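Tratness Regional Forum -- Visiting Delegation Premises Check
Checklist with inspector comments, January 2021

Venue: Hallico Building, second-round talks on the border transit agreement
Form 549, completed before delegations arrive

1. Separate entrances for the two delegations
OK. The north door sticks. Reported in December and still not fixed.

2. Flags, equal size and equal height
Not OK. One pole is shorter than the other. Replace before the opening session.

3. Exit routes clear
OK. Stacked chairs moved out of the east corridor during the visit.

4. Fire extinguishers in date
OK in the hall. 2 in the interpreters' area are past their service date. Camacho to swap them.

5. Interpreters' booths
OK. All 6 booths have working lights and air. Door seal on the end booth is loose.

6. Document safe
OK. Combination changed after the first round -- old code tested and refused.

7. Visitor badges
Partly OK. Badge 1535 is missing from the return log. Cancel it at the gate.

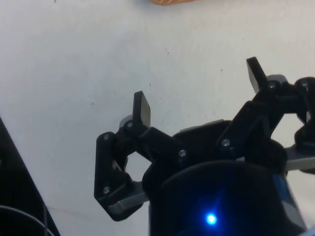
8. Tabletops and signing surfaces
Treaty copies must be signed on a clean, flat surface, with no cloth under the paper. The Fallix cleaning contract covers this, but only on request. Smudges and small dark specks on a pale top, even faint ones, count as a fail under this item. Wipe down again the evening before signing and check under full lighting.

9. Press area barrier
Not checked. Barrier not delivered at time of visit.

Result: conditional pass. Items 2, 4, 7 and 9 to be rechecked before badges are issued.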